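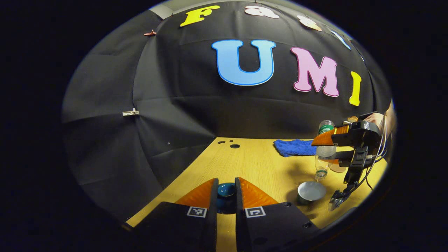

Skendcombe has taught a robot to put a cup down, and would like it known that this was harder than picking one up. The method, called Zaleo, learns household table work from people using hand-held grippers, two at a time, with no robot anywhere near the table. A typical recording session involves a water bottle in one gripper, a teal glazed cup in front of the other, a short metal cup waiting its turn and a blue towel in a heap at the back. The orange finger pads do the touching. The people do the thinking, and the software is left to work out which parts of the thinking mattered.

Most systems trained this way treat a demonstration as one long motion to be copied, including the part where the person hesitates over the towel. Zaleo cuts each recording wherever the grip changes and learns the pieces separately, with extra weight on the moments just before a finger closes and just after it opens. Hesitations are kept but marked down. An early version threw them out altogether and produced a robot of great confidence that knocked over nearly everything it was shown.

In the main test, a two-armed robot was given 300 attempts at clearing and resetting a small table. It finished 261 of them without help. The same robot, trained on the same recordings with the cuts removed, finished fewer than half. A run was scored as a failure if any object fell, if a person had to step in, or if the robot held on to a cup and would not let go. The last of these was the most common.

Clear bottles gave the most trouble among the objects. The wrist cameras tend to see through them to whatever is behind, and the arms would sometimes close with care on a spot a little to one side. Folding cloth was not scored. The team did try it and has asked that the results be described as "early."

The work was carried out with Saha, which built the arms, and Hokuseo, which supplied table space and a steady stream of cups. Recording took 3 weeks. Sorting out which left hand belonged with which right hand in the files took 2 more, and the script that finally did it will be released along with the rest of the code in September.

A paper covering the method, the scoring rules and all 39 failures, each with a short note on what went wrong, is available from Skendcombe on request. Press visits to the lab can be arranged in the afternoon. Visitors are asked to bring their own cup.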